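Notes on Baltia, our method for learning two-handed tasks from hand-held grippers. Thread.

1/ Training data: 202 demonstrations by one operator, a black gripper in each hand. No robot arm is used at this stage.

2/ The policy predicts relative motion between the two grippers — absolute position is dropped. On the Talukder split this took success from 30 to 91 per cent.

3/ Atik, our baseline, still wins on single-handed lifts. We have not worked out why.

4/ Failures: up to 6 per batch, mostly clear plastic. Beton depth filtering did not help.

5/ The divided box task:

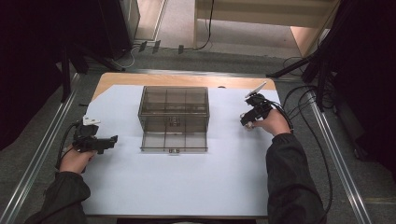
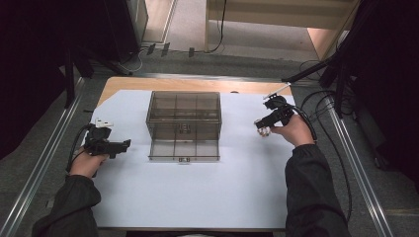

Both: smoky-grey transparent box on paper, one gripper either side.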